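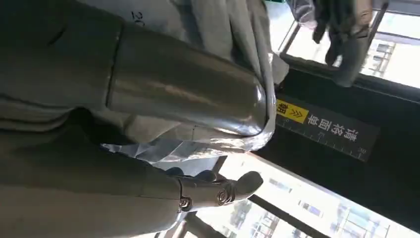
Zesura is a student robotics project based at Rodgate College, run partly as an evening class and partly as a club. Members build and train a jointed robotic hand to handle soft and awkward materials — cloth, foil, wrapping, gloves and the like. It is entered each year in the Berisha Cup, a small contest for colleges in the region. The name is also used for the hand itself, which causes some confusion.

Origins

Began as a spare-time project under Zanele Jacobs, who taught electronics at the college. The first group had no room of their own and met in a corridor next to the textiles store. Hence, according to most versions of the story, the interest in fabric. Early work was done with a simple two-jaw gripper bought from Voltska, a supplier of teaching kits. It could lift a block or a tin well enough. It could not lift a tea towel without taking the table mat as well.

Shamim Warraich joined as second tutor the following year and pushed for fingers with proper joints. The first jointed finger was cut by hand and seized up after 40 bends. The second lasted a whole term.

The hand

Fingers are built from short rigid links held together by metal pins, with blunt tips. Blunt was chosen after a pointed version tore a lining. Each finger is pulled closed by a cord and opened by a spring. Cord tension is the main thing students learn to adjust, and the main thing they get wrong. Too tight and the finger skids over the cloth, too slack and it just rests there.

A small camera sits at the wrist and looks along the fingers. Its view is narrow and often at an odd angle, so labels and rulers may come out upside down in the recordings. Students are taught to leave them that way and not rotate anything, as the software expects the picture exactly as the camera gave it. Bright windows are a known nuisance: buildings outside wash out to almost white and shiny items throw glints. The club treats daylight sessions as part of the job. Blinds are allowed in contest week only.

Teaching

The class runs for 14 weeks, starting in February. No previous experience asked for, though a steady hand with a screwdriver helps. The first part is all mechanical — links, pins, cords. Then wiring. Programming comes last, which is the reverse of most courses of this sort and has been argued over since the start.

From the middle of term students work in pairs. One guides the hand by remote control while the other keeps the log. Every attempt is kept, good or bad. A pair is expected to hand in 50 recorded attempts on a single material before moving to the next one. Foil is generally considered the worst. It changes shape at a touch, keeps every crease, and reflects whatever is near it, so the program tends to find edges where there arent any. Plain grey cloth is not much better, the folds look alike and there is little to aim for unless it has some printed mark on it.

Mixed tasks come at the end. Typical ones are easing a finger under a fold, or finding the edge of something wrapped round a rounded metal object. Marks are given for the log as well as the result. A pair with a poor hand and a good log can pass comfortably.

Competition

The Berisha Cup has two rounds. Round one is a set task, same for all teams. Round two uses materials the teams haven't seen, handed over on the day. Zesura has usually done better in round two. Its best score to date is 356 points, set with the second version of the hand, good enough for second place. The winning team used suction cups, which were permitted under the rules then in force and are not permitted now.

A year later the club was disqualified from round one for swapping a cord after the start bell. The tutors accepted the ruling. Some former members still do not.

Later work

Recordings from the class are kept at the college and reused by new students, who train on the old attempts before adding there own. A third version of the hand, with softer tips, is being built. Progress slow. The design is shared with two other schools on request, drawings only, no parts.

Last updated Mon 15 June

Comments

pinandcord: Did the evening class two years back. Foil section is accurate, I still dream about it. The article could say more on the springs, we went through loads.

Marit H: Is the class open to people who aren't enrolled at the college? Can't find it anywhere on here.

pinandcord: It was when I did it, you paid a bit extra. Ring the office.

oldcorridor: The cord was already frayed BEFORE the bell. Please correct.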